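November 14, 2023

Shelf day. Up early, on the floor with Shiuli Begum before the lights had finished coming on at the far end. The plan was to clear the curved unit, wipe it down, check the fixings and refill it with the folded lines from Famel. It took most of the morning, which is longer than I had allowed.

The unit is the white one from Valtholm. I have complained about it in these pages since April and will do so again. The base is curved, the ledges above it are straight, and the folded stock is straight too, so anything laid along the curve has to be fanned slightly or it leaves wedge-shaped gaps at the back. Shiuli fans. I prefer to square each pile to the ledge and accept the gaps. We tried both on the same run and looked at them from the door. Hers looked fuller. Mine will be easier to keep tidy. We left hers.

Wiping down: warm water with a drop of washing-up liquid, then a dry cloth. The spray from Sasero leaves a film on white surfaces that only shows when the sun gets round to the front window, and by then the stock is back on. I have moved the bottle to the back sink so that it stops being used out of habit. The lip at the front of each ledge holds dust along its inside corner. A cloth over a blunt pencil gets it out. Lint from the pale garments collects there as well and rolls up into small threads, which then attach themselves to anything dark.

Fixings next. I went round with the hand driver, never the powered one, after what happened to the panel by the fitting rooms. Two screws took a quarter turn each. The rest were sound. I noted the positions on a sketch and put it in the folder with the delivery sheets. One seam between panels has opened a little at the top. It is cosmetic for now but I would like it looked at before the heavy knits go up there.

Stock. Delivery 1201 was checked against the sheet: 94 pieces listed, 94 received. Mridha packed them, and packed them well, tissue between every garment and the sizes in order. The light colours went out first. Sabina Fakir had asked by telephone for the pinks to be kept together and low down, where they can be reached without disturbing the rest, and the creams above. I think the pinks will get handled to pieces at that height, but it is her layout and she has been right about such things before.

Folding width is set by the board. I cut a new one last week, 3 cm narrower than the old, and the piles now sit inside the lip with room for a hand on either side. The thin fabrics slide against each other, so no pile goes above 12. The hem should face in and the fold out. Anything that gets pulled out by its middle comes back as a heap and has to be done again from flat, and it is the thin ones that suffer most. They hold a crease where they are gripped.

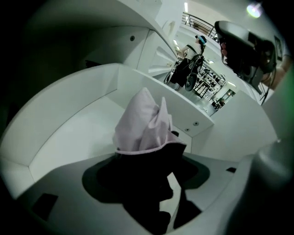
Vol. 3, p. 94

Soft pink, with the thin hem a shade lighter than the rest, and bunched into two points. Refolding one like it takes me under a minute with the board and rather longer without. Steaming is a separate job. I do not steam on the shop floor, as the moisture settles on the white panels and I have already wiped those once.

The small black recesses in the lower surface still annoy me. I had thought of covering them with a strip of white card cut to the curve, but card lifts at the ends. A better answer might be to stand the size markers over them. I shall try that tomorrow with offcuts before ordering anything.

Late in the afternoon I wrote to Valtholm regarding the open seam, giving the unit number and a short description. No reply yet. Shiuli took the tissue home for wrapping. I kept the boxes, flattened, behind the stockroom door – they are a good size for the returns.

Still to do: straighten the creams, sharpen the pencil, find the short driver, ring Sabina about the knits.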